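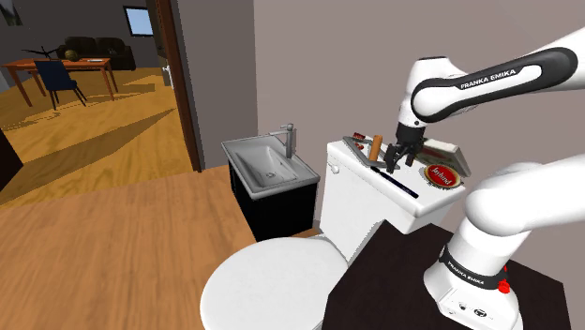 Open afternoon at Selteck, Oltville: what we were shown

Selteck opened its doors in Oltville for an afternoon in August, and I went along with a notebook and low expectations. The invitation promised household robots "ready for ordinary rooms". I have been to enough of these to know that the word ready can stretch a long way.

Most of the session was in simulation, run on a big screen at the end of the hall. The package is called Manole, and it builds rooms, fills them with clutter and lets a robot arm practise in them. The company says it has 2282 rooms in stock, of which 416 are bathrooms. I asked how many were based on real homes and was told that figure would be sent on. It has not been.

The gallery is short.

Bathroom, Manole software. A Franka Emika arm working over the lid of a toilet tank, with the black fingers just to the right of an upright wooden cylinder. The round red tin on the other side is the sort of thing people do leave on a toilet. I am less sure how many people have room for the table the arm stands on. My own bathroom would lose either the robot or the door.

Notes from the talk, for those who couldn't get in

The speaker told us the arm's success rate in these rooms was "very encouraging". Pressed for a number, she said it depended on the object. Pressed again, on which objects, she moved to the next slide.

Somebody behind me asked about water. The simulated bathrooms don't have any at present -- no splashes, no steam, no damp towel on the rail. It is on the list for a later version, along with hair and soap.

There was a real arm as well, in a side room, booked in slots. I got two minutes with it. It put a sponge in a cup, then took so long over the second sponge that our slot ended. The staff were patient and pleasant, and I would rather watch a slow machine than a clever video of one.

Pundard, the cleaning firm that is supposed to trial the system, had a stand with leaflets. The leaflets gave no start date. The person on the stand thought spring, then thought perhaps not spring.

Tea was free and the queue for it took about 30 minutes. Selteck plans another open afternoon next year. I'll go if there is a tap running.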